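문의 제목: 다이컷 머신 스타스타(Stastar) 절단 불량, 왼쪽 모서리만 안 잘림
분류: 기기 고장 / 카드 만들기 도구
상태: 해결됨
접수일: 2022년 12월 12일

[최초 문의]
스타스타 수동 다이컷 머신을 3월에 구입해서 카드 만들기에 쓰고 있습니다. 지난주부터 다이로 종이를 자르면 왼쪽 아래 모서리가 안 잘리고 종이가 붙어 남습니다. 오른쪽은 깨끗하게 잘립니다. 다이는 그레월(Grewal) 눈꽃 테두리 세트이고, 종이는 그레월 수채화지 207g입니다. 같은 세트로 지난달까지는 한 번에 잘렸습니다.

지금까지 해 본 것:
- 손잡이를 두 번, 세 번 왕복. 두 번째부터 조금 더 잘리지만 모서리는 그대로.
- 다이 방향을 180도 돌림. 돌려도 기계 기준 왼쪽이 안 잘림.
- 얇은 종이(157g)로 바꿈. 잘리긴 하는데 왼쪽은 손으로 떼어야 함.
- 마스킹테이프로 다이 고정. 변화 없음.

연하장을 50장 만들어야 해서 급합니다. 기계가 고장인지, 판이 문제인지 알고 싶습니다.

[답변 1 - 프럼콤(Prumcombe) 공예 지원팀]
문의 감사합니다. 다이를 돌려도 같은 쪽이 안 잘린다면 다이 날의 마모일 가능성은 낮습니다. 다음을 확인해 주세요.

1. 절단판(투명판) 두 장을 평평한 곳에 놓고 눌렀을 때 들뜨는 쪽이 있는지
2. 판 순서: 아래부터 받침판, 절단판, 종이, 다이(날이 아래로), 절단판
3. 기계 바닥의 흡착 레버가 끝까지 내려가 있는지
4. 기계를 올려놓은 작업대의 재질과 표면 상태

작업대가 휘었거나 표면에 요철이 있으면 흡착이 한쪽만 될 수 있습니다.

[고객 회신]
순서대로 적습니다.

1번: 아래쪽 절단판이 휘어 있습니다. 식탁 위에 놓고 오른쪽을 누르면 왼쪽 끝이 뜹니다. 자로 재지는 않았습니다. 위쪽 판은 평평합니다.
2번: 순서는 말씀하신 것과 같습니다.
3번: 레버는 끝까지 내려갑니다. 그런데 손잡이를 돌리면 기계가 왼쪽으로 조금 밀립니다.
4번: 나무로 된 접이식 작업대이고 니스칠이 군데군데 벗겨져 있습니다. 흡착판 자리도 벗겨진 곳에 걸립니다.

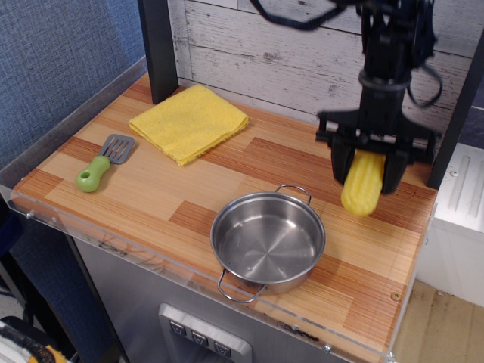

수채화지는 앞면에 물감을 칠하고 말린 뒤에 잘랐습니다. 연하장 도안은 겨울 채소와 곡식입니다. 무, 배추, 옥수수 순서로 그렸는데, 옥수수는 사진에 나온 노란 장난감 옥수수처럼 알이 올록볼록한 느낌을 내려고 노랑을 여러 번 겹쳐 칠했습니다. 겹쳐 칠한 종이가 조금 울어서 이것도 영향이 있는지 궁금합니다. 다만 칠하지 않은 새 종이도 왼쪽이 안 잘리는 것은 같습니다.

[답변 2 - 프럼콤 공예 지원팀]
확인해 주신 내용으로 보면 원인은 두 가지로 보입니다.

첫째, 아래쪽 절단판의 휨입니다. 한 방향으로만 계속 넣으면 판이 한쪽으로 휩니다. 두 장의 위아래를 바꾸고, 휜 판은 볼록한 면이 위로 오게 넣어 보세요. 앞으로는 쓸 때마다 뒤집어 주시면 됩니다. 휜 판을 드라이어나 뜨거운 물로 펴는 방법은 권하지 않습니다. 판이 롤러에 걸릴 수 있습니다.

둘째, 기계의 밀림입니다. 벗겨진 니스 때문에 흡착이 약합니다. 유리나 타일처럼 매끈한 면으로 옮겨서 시험해 주세요.

종이가 운 것은 보조 원인 정도입니다. 물감이 완전히 마른 뒤 무거운 책 밑에 하룻밤 눌러 두면 나아집니다. 물기가 남아 있으면 절단면이 보풀처럼 일어나니 주의하세요.

시험 순서는 이렇게 부탁드립니다.
가. 새 종이(157g)만, 매끈한 면에서 한 번 왕복
나. 가와 같은 조건에서 207g 종이
다. 칠한 종이
각 단계에서 왼쪽 아래 모서리만 봐 주시면 됩니다.

[고객 회신]
유리 식탁으로 옮기고 판을 바꿔서 시험했습니다.

가: 전부 잘림. 손으로 뗄 곳 없음.
나: 한 번 왕복으로는 왼쪽 아래 눈꽃 끝이 붙어 있음. 두 번 왕복하면 잘림.
다: 두 번 왕복해도 왼쪽 아래가 조금 붙어 있음. 칼로 떼면 종이가 찢어지지는 않음.

기계는 이제 밀리지 않습니다. 손잡이는 전보다 뻑뻑합니다. 나와 다에서 판이 들어갈 때 "딱" 소리가 한 번씩 났는데 판에 금은 없습니다.
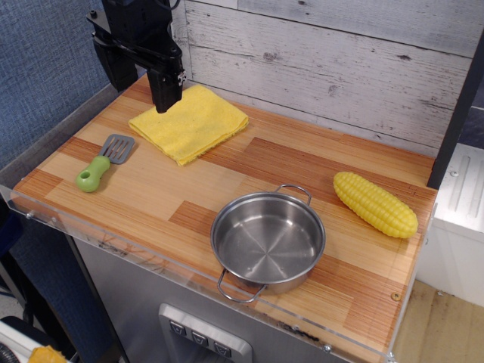 추가로, 집에 완돌네스(Wandolness) 금속 보조판이 한 장 있습니다. 다른 기계용으로 산 것인데 스타스타에 같이 넣어도 되는지요. 두께 표시는 포장에 없고 포장 뒷면에는 "얇은 다이 전용"이라고만 되어 있습니다.

[답변 3 - 프럼콤 공예 지원팀]
"딱" 소리는 두꺼운 종이에서 판이 롤러에 물릴 때 나는 소리로, 금이 없으면 계속 쓰셔도 됩니다. 소리가 연달아 나거나 손잡이가 멈추면 억지로 돌리지 말고 반대로 빼 주세요.

완돌네스 금속 보조판은 저희가 두께를 확인할 수 없어 권해 드리지 않습니다. 대신 복사지 한 장을 반으로 접어 왼쪽 절반에만 깔아 보세요. 위치는 받침판과 아래쪽 절단판 사이입니다. 모자라면 한 겹씩 늘리되 네 겹은 넘기지 마세요.

교체용 절단판은 오늘 발송 처리했습니다. 구입 1년 이내라 비용은 없습니다. 60번 창고에서 나가며 주문번호는 따로 문자로 갑니다.

[고객 회신]
복사지 접은 것(두 겹)을 왼쪽에 깔았더니 칠한 종이도 두 번 왕복으로 다 잘립니다. 배추 그림 카드에서 한 장만 모서리가 덜 잘렸고, 그 종이는 아직 눅눅했던 것 같습니다. 나머지는 문제 없었습니다.

교체판을 받으면 복사지는 빼고 써야 하나요?

[답변 4 - 프럼콤 공예 지원팀]
네, 새 판에서는 복사지를 빼고 먼저 시험해 주세요. 새 판 두 장을 모두 바꾸시고, 헌 판은 섞어 쓰지 마세요. 헌 판은 엠보싱 받침으로 쓰셔도 됩니다.

[고객 회신]
교체판 도착했습니다. 복사지 없이 207g 종이 한 번 왕복으로 잘립니다. 칠한 종이는 두 번 왕복이 안전합니다. 판 귀퉁이에 유성펜으로 앞뒤 표시를 해 두고 번갈아 뒤집고 있습니다. 문의 종료해 주세요.

[처리 메모]
원인: 아래쪽 절단판 휨, 작업대 표면 불량으로 인한 흡착 부족
조치: 절단판 두 장 무상 교체, 작업면 변경 안내
부품 반납: 불필요
종료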